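Cordless tiller stops in heavy soil, battery shows full
Status: solved (reopened once, see November entry)
Tool: Brirnov garden cultivator attachment on a Rakena cordless power head

First entry
Okay, I love this thing, so please read this as a report from a fan! I've turned over two raised beds and the strip along the fence with it and my shoulders feel great. But in the back bed, where the soil is mostly clay, the tines spin for a few seconds, slow down and quit. Three lights on the battery, no warning blink. If I let go of the trigger and squeeze again it starts right up, runs a few seconds and quits again. In the raised beds it never does this.

What I tried first
- Swapped to my second battery. Same thing.
- Cleaned the battery contacts with a dry cloth. Same thing.
- Ran it in the air with the tines off the ground. Ran fine for as long as I cared to hold it.
- Took the battery out and pulled the roots and a good yard of old twine off the tine shaft (wow, there was a lot in there). Better! It got most of the way down the first row before it quit.

Reply from Steritz support
Thanks for all the detail, and for clearing the shaft before writing in, that saves us a round. A stop with no warning light usually means the power head is protecting itself from too much load. Please set the speed dial to low, take the depth bar down one hole, and make two shallow passes in place of one deep one. Check that both tine pairs are facing the right way too. The curved tips should enter the soil first when you push forward.

Second entry
Guilty on the tines! The left pair was on backward, and I must have done that myself when I cleaned them in spring. Turned it around, pin back in, dial on low. I marked off 31 feet of the clay bed and went over it twice, shallow then deeper. It quit once, where I hit a brick, and I can't blame it for that. The dirt came up so nice and crumbly that I kept going and did the path edge as well.

November entry (reopened)
Back again, with a different problem. Now it won't start at all on cold mornings. Batteries have been living in the shed. I brought one into the kitchen for an hour and it started on the first squeeze, so I think I have my answer, but can you confirm?

Reply from Steritz support
Confirmed, you got there before we did. Store the batteries indoors and carry them out when you're ready to dig. The Peler bag you have on your order will hold both of them plus the charger.

Last entry
Moved the charger to the hall closet and it has started every morning this week. I put 170 garlic cloves in the clay bed, which I would never have tried with a shovel. Go ahead and close this one, and thank you!

Contact support | Copyright Steritz Garden Tools | Back to top

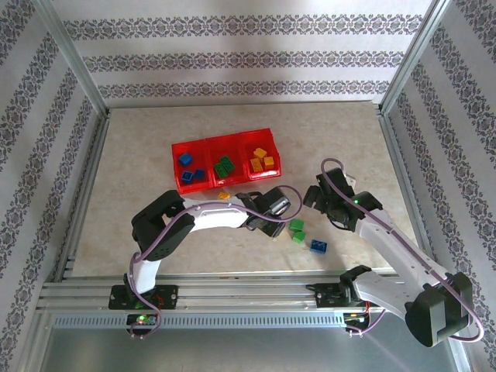

Attachment 1: blocks sorted by color in the red tray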